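Veg boxes: your questions, and our doubts

We've tried the boxes from Dorau and Haverford, and for a short while the one from Trana. These are the things people in Flurnville keep asking us before they sign up.

Is a veg box cheaper than the shops?

Rarely, in our experience. Firms like to compare themselves with the dearest supermarket they can find. Put the same list against a market stall and the saving tends to vanish, more so once delivery is added.

Is the produce fresher?

It can be. "Picked to order" has no fixed meaning that we could get anyone to explain. Ask which day things were picked and see whether you get a day or a slogan.
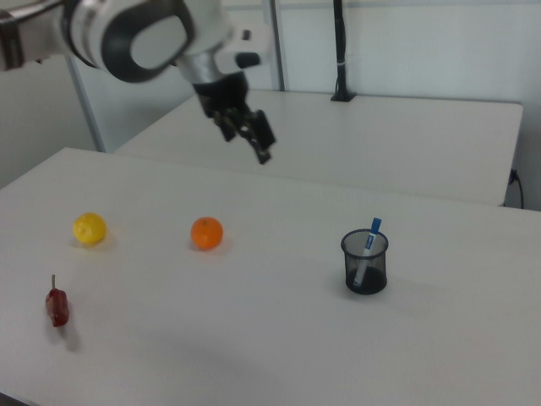

Can I choose what goes in my box?

Most schemes let you swap 2 items a week, and the swaps are usually for potatoes, onions or something else they have plenty of. Haverford has a longer list but charges for it.

What does "local" mean?

Whatever the firm wants it to mean. One leaflet promised local growers and then listed lemons. Look for a named farm — if there's only a drawing of a barn, be wary.

How much food do you get?

Small boxes are sold as enough for two people. We found that was true for about four days, if neither of them was very hungry. Weights are seldom printed, so use your own scales for the first few weeks.

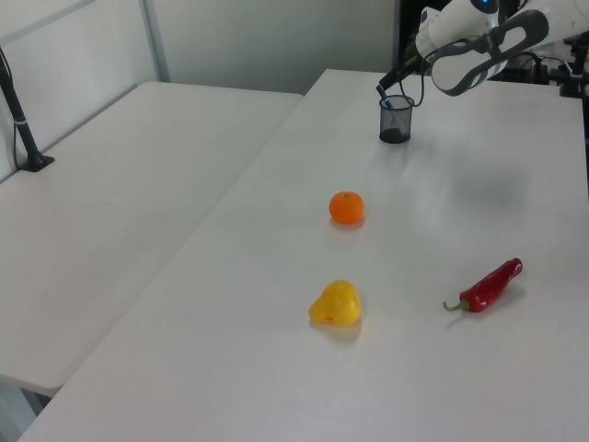 A mandarin, a pear and a red chilli on a white table.

Can I cancel at any time?

You can, though it pays to read the small print. Dorau asks for notice by the 31st to stop the next month's boxes, a rule that makes little sense in months without one. We asked what happens then and were told to "send it early".

Are the reviews worth reading?

Treat them with care. A page boasting 1000 happy customers doesn't say how many are still paying. We'd sooner ask a neighbour.

Will you be adding more schemes?

Possibly in December, if we can face the cabbage.

Last checked: November 30, 2021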